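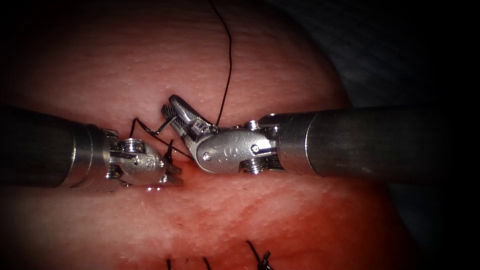
Black suture held above the pad between the two instrument tips.

Archive > Evo list > Practice materials > Re: Pad drying out, and thread length
09/01/2019, posted by the Mokgethi bench desk

Replying to both points in one message. The quoted text has been trimmed.

> We are on the second box of Zerosetti pads and the surface goes dull
> and tacky well before the end of a session. Black thread drags across
> it instead of sliding, and the knot sits proud. We have been spraying
> with tap water between throws. Is this a storage fault or a bad batch?
> Ours is batch 544.

We have batch 544 as well and do not think it is faulty. The pads are packed with very little liquid in the pouch, and once opened they lose water through the top face first. Tap water by spray sits in beads and runs off the curve to the sides, so the crown of the pad, where most of the stitching is done, gets the least of it.

Our present routine is as follows. Take the pad out of the pouch, lay it face down in a shallow tray of saline and leave it there while the bench is set up. Lift it, let it drain on its edge, then wipe once with a damp lint-free cloth. The surface should show small bright points under the lamp. If there is one broad sheet of glare, there is too much liquid on it and the texture will be hard to read. If there is no shine at all, wet it again.

Weight is a better check than looks for pads going back into store. A fresh Zerosetti weighs 97 g on our scales. We write the opening weight on the pouch and bring the pad back to it before sealing. Pads that will not take up water again are moved to the knot-tying box, where the condition of the surface matters less.

> Second question. The exercise sheet gives no thread length. We cut
> long to save on needles and then spend the session pulling through.

The sheet should give one and the next issue will. Cut to 300 mm for a running stitch. For single interrupted stitches we have gone down to 69 mm per stitch from the swage, tail included, which is tight but keeps the loose end in view. Anything longer tends to lie across the pad, picks up liquid and sticks to the texture.

Keep the thread up off the surface between throws. It should run from one tip to the other with a little slack. Drawn bar-straight, it pulls the last throw over to one side, and on a soft pad the entry hole opens into a slot. Jaws should be closed before they come down near the pad. Most of the nicks we find on returned pads are short pairs of marks made by open tips.

On colour: we tried the undyed Mekine thread and went back to black. The undyed thread was lost against a moist surface as soon as it crossed a bright patch. Black can be followed all the way along, and a twist or a half-formed loop shows up before it is pulled down.

> Can a pad be turned over and used on the other side?

Not the rounded type. The underside is flat backing and has no give. Turn it end for end and work the unused strip along the far side. Leave a clear margin from the old row, or the new stitches will tear into it.

Please send opening weights for any other batches to the list, with the batch number from the pouch and the date it was opened.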